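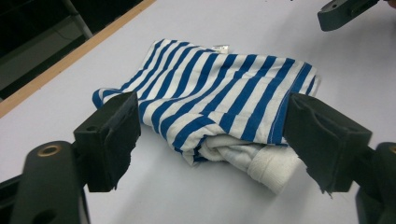
Folding a striped top

Shake the top out and lay it face down on a clear table. Pull the side seams straight and smooth the cloth from the middle outwards, hems included.

1. Fold one side in to the middle of the neckline, sleeve and all. Turn the sleeve back so it lies flat along the fold.
2. Do the same with the other side.
3. Bring the bottom hem up to just below the collar.
4. Fold in half again and turn it over.

If the stripes run crooked after step 2, open it out and start again from the side seams.

Towels go in a separate pile, folded in thirds lengthways, then in half.

Morven Halliday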